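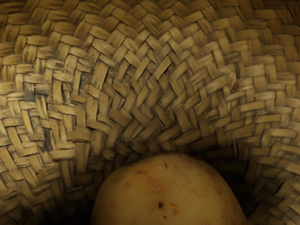 Render: woven basket, one potato.

Wednesday, August

Second week of the cat feeder log. Patricio wants to call the Grutau collar reader a success and move on to the shelter version. I don't think we can call it anything yet.

What we have: four cats, two feeders, one reader on each. The idea is that Steltness, who is old and on the kidney food, gets her own bowl, and the lid stays shut for everybody else. Bastell is the one it has to keep out. He is six years old and built like a bag of flour and he has never once left food in a bowl, his or anyone's.

The log from feeder A says 19 openings since Monday morning, all of them on Steltness's tag. Patricio read that out to me like a court verdict. Fine, but the log only knows whose tag opened the lid. It doesn't know who ate. I sat on the floor by the washing machine from six to half past seven this morning with a coffee, and I saw the lid open for Steltness twice. Once she ate. The other time she stuck her head in, backed up two steps, and Bastell walked in over her shoulder while the lid was still up. The lid stays up as long as her tag is in range, and her tag was in range because she was sitting right there watching him do it.

So that's one stolen breakfast out of two, and the log has both down as hers.

Patricio's answer is to shorten the range. I tried that last week, before he was back. Turn it down far enough and the lid starts closing on her while she's chewing, and after the second time she wouldn't go near the thing until late evening. She is a cat who held a grudge against a laundry rack for a month. I am not going to teach her to be scared of her dinner so that the numbers look nice.

Weights. Started Steltness at the vet's figure and have been weighing her on the kitchen scale in the mixing bowl, same time every day, before food. She moves. I take the reading when it settles, if it settles. She's flat, as far as I can tell. Bastell is up, and I'd trust that more if he would stay in the bowl. The water fountain was 700 ml down when I refilled it last night, and I have no idea how to split that between four animals, so I've written it down and will not be drawing any conclusions from it. Please nobody else draw any either.

Chrysanthi came by at lunch and asked the sensible question, which was why we don't just feed Steltness in the bathroom with the door closed. We did, for over a year. It works. The trouble is that it needs a person at home at the right hours, and she grazes, so a ten-minute sitting gets a third of the food into her and then she cries at the door. Still, if the feeder only beats the bathroom on days when Bastell is asleep, I would rather have the bathroom and my money back.

Panganiban is the fourth cat (gray, shy, Chrysanthi's foster, supposed to be here until spring and that was last spring). He hasn't touched either feeder. He eats his dry food off the floor mat after he has scooped it out with one paw. I've left him out of the totals. Patricio says leaving him out makes the results look worse than they are. I say putting in a cat who doesn't use the feeder makes them look better than they are, and we left it there.

To do before I'll agree to anything:

Side walls on feeder A, high enough that a second cat can't come in from the shoulder. Cardboard first. If cardboard doesn't stop him, then acrylic won't either, he'll just be easier to see.

Point the old phone at the bowl overnight and go through it by hand. Count who eats, then hold that up against the log.

Swap the collars for one day as a check. If "Steltness" suddenly eats twice as much, we've learned what we should have learned on day one.

No more moving the feeders between readings. Somebody moved B closer to the radiator on Tuesday and didn't write it down.

4:40 pm. Cardboard walls up. Bastell is sitting on top of them.

Comments (3)

Patricio: I moved B. The cord was across the doorway. It's in the log now. I still think 19 clean tag reads is worth something, the reader itself is fine.

Chrysanthi Kouris: The reader is fine, it's the cat that's the problem. Can you try a lid on the box? Ours had a hole cut in one end and only the skinny one would go in. Also Panganiban says hello and he's staying.

Patricio: Will cut one tonight. How big is Bastell's head?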